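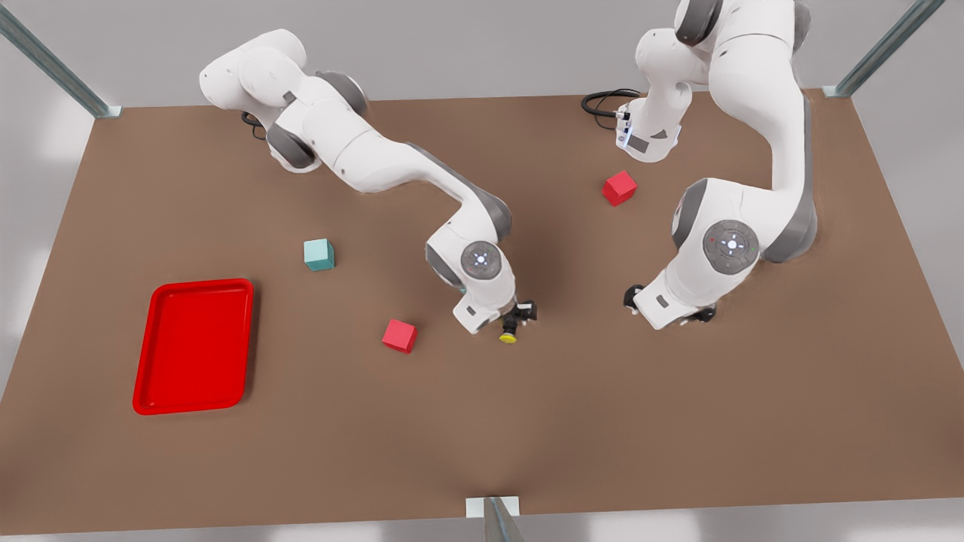 # Chapter 4: Before You Spend Anything

Most people who come to this chapter have already half chosen a robot. They have seen one at a trade show, or a colleague in another department has one and seems pleased with it, and what they would really like from a textbook is permission to go ahead and order it. I have every sympathy. I have been in that position more than once, and on at least two of those occasions I should have waited a month and asked some duller questions first.

So we shall begin with the dull questions, and I promise they become more interesting as you get into them.

The first is what the equipment is going to do on an ordinary working day. Write it down in plain verbs: pick up, put down, turn over, press, hold steady while something else happens. If your list has only one verb on it, you may well need only one arm. If the word "while" keeps creeping in, you should at least price a pair, and you should price them early, for a second arm brings with it a second gripper, a second set of spares and a good deal more training time than anybody puts in the first draft of a budget.

The second question is where it will all stand. A bench that was perfectly good for hand assembly may be far too small once two arms need room to swing, and the mounting frame takes up space of its own. Measure the doorway as well. (You would be surprised how often the doorway is forgotten!)

## 4.1 The price on the quotation

Throughout this chapter we shall follow a small firm called Pronska, which sorts and tests parts in a rented unit and wants to automate two of its bench jobs. The first is moving small blocks into trays. The second is checking push buttons, the large round-headed kind that you find on machine guards. Pronska has asked for quotations from two suppliers, Mavau and Zilteck, and at first glance Mavau looks a clear £3,000 cheaper.

At second glance the picture is muddier. The Zilteck price includes grippers, fitting and two days of training. Mavau lists each of these separately, on a sheet that came in a later email, and by the time the buyer has added them up the gap has shrunk to £79. That is a very small sum on which to base a decision that will be lived with for years, and it ought to send Pronska back to its list of verbs.

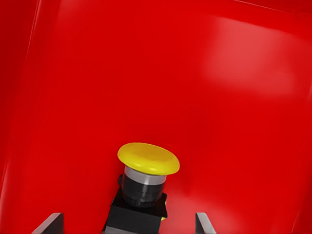

Pressing a button sounds like the simplest job a machine could be given, and it is just the sort of job that gets costed in a single line. Yet somebody must decide how the part is to be held, how hard the gripper may push, and what the machine should do when a part arrives turned the wrong way. All of that is work, and work has to be paid for, whether it appears on the supplier's invoice or in your own staff's hours. Pronska sets aside £2,000 for it, which I think is a little hopeful.

It is well worth trying the job in simulation before the order is signed. You can move the bench, swap the gripper and change the position of a tray in an afternoon, and the only thing you have used up is the afternoon. A simulation will not tell you everything, and worn parts and greasy ones are especially easy to leave out of it, but it will very often show you that an arm can't comfortably reach the far corner.

## 4.2 Costs that arrive later

Once the equipment is in, the bills keep coming, though more quietly. Fingertips wear, cables need replacing, and software licences fall due every November whether or not the machine has had a busy year. Pronska's planning sheet, which we have named the Cervantes sheet and which you will fill in yourself at the end of this section, gives each of these a row of its own, along with some 6 weeks of slower output while people learn the new way of working.

Have a pencil ready for the next few pages, and keep both quotations beside you as you read.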